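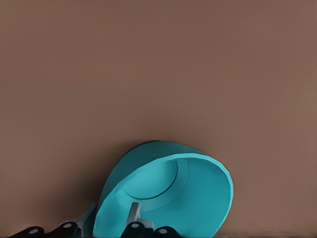

I have kept leopard geckos for 15 years and I think we sell them the wrong way. Most shops still hand over a gecko, a glass tank, a heat mat and a bag of sand in one go, and the buyer takes the lot home on the bus and sets it up that evening with the animal waiting in a tub on the kitchen table. I would like to see that stopped.

My view is simple. No shop should let a reptile go out of the door on the same day as its tank. The tank should go first and the animal should follow two weeks later, once the buyer can show a run of temperatures from the warm end and the cool end.

People in the trade tell me this would kill sales. Kenta Kuroda has run the reptile room at Drelleo for as long as I have been going there, and he changed over to this system last May. He lost some buyers in the first month. A few went to the big shed outside Gotlow and bought the same gecko with no questions asked. But he says the ones who came back for their animal also came back for food, bulbs and advice, and he takes far fewer phone calls about geckos that won't eat.

Those phone calls are what I care about. A leopard gecko that has been moved to a new home may go off its food for a while, and a new owner can't tell that apart from a gecko that is too cold to digest anything. If the heat was sorted out beforehand, you can cross it off the list. If it wasn't, the owner starts changing things. They turn the thermostat up, move the hide, try a different insect, pick the animal up to have a look at it. By the second week it has had no peace at all.

Emanuel Zamfir disagrees with me, and he has bred more geckos than I will ever own. He sells from home in Bistau and thinks a good talk with the buyer does more than a waiting period. He asks what thermostat they have and where the probe is. If he doesn't like the answers he doesn't sell. I accept that this works for him, as he has the time and he knows what to ask. A teenager on the till at four in the afternoon with a queue does not, and a fixed rule is easier to follow than good judgement.

There is also the matter of cost. A healthy young gecko is cheap next to the kit it needs, and the kit is where people cut corners. They buy the mat and leave out the thermostat. When the two are sold apart, the missing thermostat shows up in the readings before there is an animal lying on top of the problem.

I don't want a new law for this. We have enough trouble getting the existing ones enforced. Shops could do it tomorrow with a deposit slip and a sheet of paper for the temperatures, and clubs could stop recommending the ones that won't. Ours has agreed to put it on the list for the spring meeting, after the item about the hall heating.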